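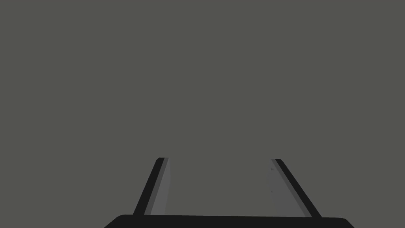
Buying Your First Gripper Cell: Frequently Asked Questions

The Girkeo equipment desk gets the same questions every August, when next year's budgets come due. Our answers are below. Sales would like you to know they were consulted.

How much should we set aside beyond the price of the arm?
More than you want to. The arm is the part everyone remembers to quote. Fingers, mounting plate, guarding, cabling, freight and training are the parts that show up later, one invoice at a time. Our finger swap kit is $1,064, and most first-time buyers leave it off the request and then ask us for it in a much smaller voice.

Do we need simulation before we buy hardware?
You don't need it. You also don't need to measure a couch before carrying it up the stairs. A license from us includes 5 seats and runs on an ordinary workstation. Try your part sizes against the finger opening there first. Changing a finger on screen costs you an afternoon.

Will a simulated grasp match the real one?
Closely on reach and clearance. Less so on friction, floppy packaging and anything your supplier describes as "basically the same box." Leave money for a trial with real parts.

Two fingers or something fancier?
Start with two parallel fingers. If your parts are bags, ask about suction. If your boss saw a five-fingered hand in a video, ask your boss for five times the budget.

How long is a quote good for?
30 days. On day 31 we are still friendly, but the number may not be.

Can we see one running first?
Yes. The Lenorham showroom is open weekdays and Saturday mornings. Bring parts, including the ugly ones.

What is the difference between the Mittal and Drisinberg packages?
Mittal is the gripper, controller and software. Drisinberg adds guarding, installation and operator training. People who buy Mittal to save money often buy the rest of Drisinberg by spring, in pieces, at piece prices.

Can we return it?
Unused fingers, yes. Cells that have been bolted to your floor, no.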